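Nement wrist cable fault

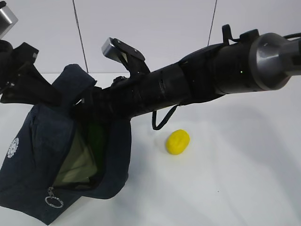

The Nement wrist cable fault was a recurring failure in robot arms used for soft-goods handling at the Nelum test site in Warnthorpe. It was first logged in January 2019, when an arm lost its gripper signal during a bag-handling cycle and stopped with the jaws locked. Investigators traced the loss to a conductor broken by repeated bending near the wrist. Bags were a demanding load for the cell: soft fabric could fold over the gripper hardware, as the navy bag does, and hide the brackets from inspection. Loose straps below the forearm were listed as a separate snag hazard.

Failures occurred after more than 2000 cycles. The controller, supplied by Böttcher, recorded the event as code 2572, which was also used for low supply voltage, and two arms were given new power units before the cable was examined.

A service notice dated 22 February 2019 set a cable check every 300 cycles and reduced wrist speed.

See also: Emergency stop; Strain relief; Cable carrier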